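Ragnheiður Vestergaard runs hardware support at Hileck, which rents the Stiveo handheld gripper kit to labs that collect manipulation data. The kit is two grippers, their cables and the recording software. We spoke on a Monday, mostly about wear.

"The jaw covering is a consumable," she said. "People read that in the manual and then run it until it peels." Hileck ships 16 spare strips with each rental and recommends a change after 40 hours of recording.
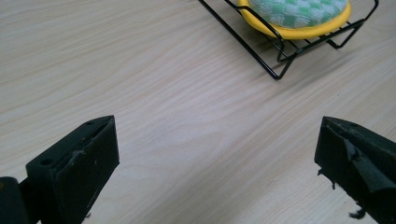

Vestergaard prefers household items for acceptance runs. A padded fabric piece compresses under the jaws, so the closing width varies from one grasp to the next, and a wire rack leaves little clearance. "A rigid block tells me the encoder works. I knew that already."

Her standard run is 100 grasps per operator. She sets 3 as the limit for dropped tracking events, and a unit that exceeds it goes back to the bench in Cestow.
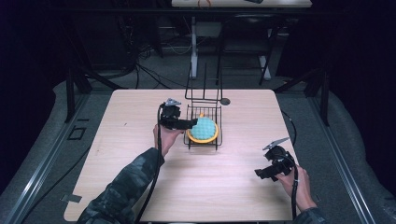
Cabling draws the most complaints from customers. The Stiveo is tethered, and Vestergaard does not expect that to change before December. "Wireless costs us battery weight at the wrist. Operators notice weight sooner than they notice a cable." She advises routing the cable along the forearm and off the near side of the table.

On price she was brief. Rental is monthly and calibration is included. Jaw covering beyond the supplied strips is billed separately.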